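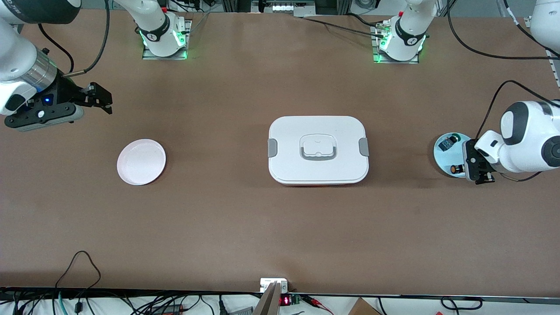 Section 4: Equipment plan and budget

Our group was asked to plan a second two-arm bench for the Merkdale teaching lab, to be ready for the 2028 intake. The first bench is used by every project in the year and the booking sheet is full most afternoons. This section covers what we think should be bought, what can be left out and what we would do differently from the first order.

4.1 What the first bench taught us

The arms took up most of our attention when we read through the old order, and they took up most of the money too. The smaller parts were bought afterwards in bits, often at short notice. Cables are the clearest case. They hang down from above and loop over the front edge of the table, and there are more of them on the white surface below, mixed in with the electronics. Tracing one fault in February took us a whole afternoon, and the part that had failed was a connector.

We would therefore put cable trunking, labels and spare connectors on the first order. None of these cost much.

4.2 Arms and grippers

We compared two suppliers, Drititus and Soliman. The Drititus arm is cheaper to buy but its gripper fingers are only sold as a full set with the housing. Soliman sells fingers separately. Students wear out fingers and very rarely damage a housing, so we recommend Soliman even though the first invoice will be higher. Both firms offer mounting plates that fit our rails.

4.3 Table and task items

The brown tabletop has worked well and we would order the same again. White items stand out on it, and so does the light blue plate. Task items are the cheapest line in the plan. Plates and a container with a latched lid and a handle give plenty of variety for picking, opening and placing, and can be bought from any kitchen shop. We suggest buying two of each — a lid with a broken latch stopped one group for a week.

4.4 Costs

Arms and grippers are being quoted separately by the department. Our own part of the budget is £877 and covers the table, trunking, connectors, spare fingers and task items. Of this, £101 is set aside for delivery from the Plotdale warehouse. We have not included a contingency, as the department holds one centrally.

4.5 Still to be settled

Soliman has not confirmed its lead time. The power supply in the room also needs checking before a second bench goes in, and we have asked the technicians to do this before the order is placed.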